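Clernside Makers & Menders forum
Out and About > Filden open day, October

gritbin70
Went to the Filden open day so you didn't have to. Parking was in a field, the field was mostly puddle, and the tea was free until they noticed people drinking it. The robots were at the far end, past the banner.

Main draw was the hose bench. Two arms, bits of corrugated hose, white table. Kaja Vaher from Filden did the talking and was very good, including with the man who asked her 2 questions that were both speeches.

tansy_w
Was that the thing Lemano had at their place last year? Big yellow cage, went wrong, everyone clapped anyway?

gritbin70
Different outfit, different kit. No yellow cage. I got a decent spot for the two o'clock run. 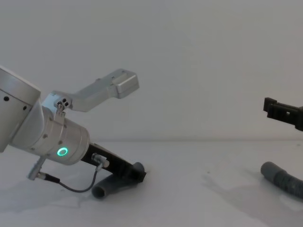 Filed under: Visits and demos | 844 views

Grey hose, one short bit and one longer. Silver arm on the left with its green ring lit and a long black finger down on the short piece, the other gripper hanging over from the right. I've seen plumbers approach a U-bend with less ceremony.

oldvalve
I was at the same run. Sorry, but I could have picked up both hoses, gone for a pasty and come back. What is it for?

Marrowfat
You could. Could you do it all night in a shed in Koppel for no money? That's the question they're asking, and I don't much like it either, but sneering at the speed is missing the point. Hose is horrible stuff to handle. It's bendy and it never lies the same way twice.

oldvalve
I've handled hose for most of my working life and it has never once beaten me.

tansy_w
Bold claim from someone who posted in spring asking how to get a washing machine back against the wall.

oldvalve
That was the floor.

pennyfold
What's the wire looping off the finger? Looks like it's asking to be snagged.

gritbin70
Didn't ask. It goes from a little silver connector on the finger back to a plug under the wrist. I assumed a sensor but I assume lots of things. I'd have clipped it down.

Marrowfat
Clip it down and you lose the slack when the wrist turns. Leave the loop.

pennyfold
Longer loop or shorter loop, it'll still find something to catch on. Mine always do.

gritbin70
Handout says the next one's in spring and they had 173 through the door this time. I'd go again, in wellies. Take your own mug.

oldvalve
Might come. Will bring a hose.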